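Kitchen counter heights, a thread. I've been putting together notes for my sister's house and figured I'd post them here in pieces. 1/11

Her place was built for a very tall man. She is not a very tall woman. She's been chopping onions with her shoulders up by her ears since she moved in last April.

2/11
Start with your elbow. Stand in the shoes you cook in, bend your arm to a right angle, and have somebody measure from the floor to the bottom of the elbow. Write that number on the wall in pencil. You'll keep losing it otherwise.

3/11
For chopping and most prep, you want the surface a few inches under that mark. For kneading dough, lower still. Rolling pastry is the same as kneading. If you bake every week, plan one low stretch of counter and leave the rest alone.

4/11
The sink fools people. The rim can be at the right height and your hands are still working at the bottom of the bowl. A shallow sink fixes more back pain than a new counter does. My sister's is deep enough to bathe a dog in, and she has bathed the dog in it.

5/11
Dark counters. She wants one, I argued against it, I lost. Flour shows, water spots show, every crumb shows. What I will say for them is that they look right against wood walls, and a long one makes a small room feel planned.

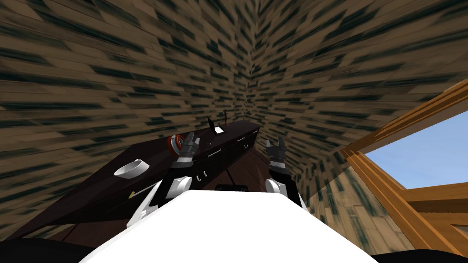
6/11
Cost so far. Fedcombe quoted 1,000 to take out the old base cabinets, trim them down and set them back level. Irken quoted 600 for the same job but wouldn't touch the plumbing. She went with Irken and is paying a plumber separately. I don't know yet if that saved her anything.

7/11
Somebody replied asking why not cut the toe kick and leave the boxes alone. You can, if yours is a separate base. Pull the trim board off the front and look. If the cabinet sides run all the way to the floor, you're cutting the sides, and that's slower work. Hers run to the floor.

8/11
Dishwasher. Measure it before you lower anything. Most of them need a certain clearance under the counter, and the feet only screw in so far. We found out hers had less than an inch to give. The stretch over the dishwasher is staying at the old height, so there will be a step in the counter. She's putting the coffee maker on the high part.

9/11
Nhung Phí did my aunt's kitchen and told us to tape a cardboard mockup to the wall before spending any money. We stacked two boxes and a cutting board to the new height and my sister made dinner on it for a week. She ended up going half an inch higher than the elbow math said. Her body, her number.

10/11
Things still undecided:
– outlets. They'll sit too high over the lower section and the electrician hasn't called back
– the backsplash. There will be a bare strip where the old counter met the wall
– stools. Ovside has a pair for 500, which I think is a lot for stools
– whether the upper cabinets move too. I say no. Tạ, her neighbor, says yes, and he has a nicer kitchen than I do

11/11
If you've lowered a counter over a dishwasher and found a trim piece that covers the step neatly, please reply with what you used. The hardware store near us only had white, and we need something dark.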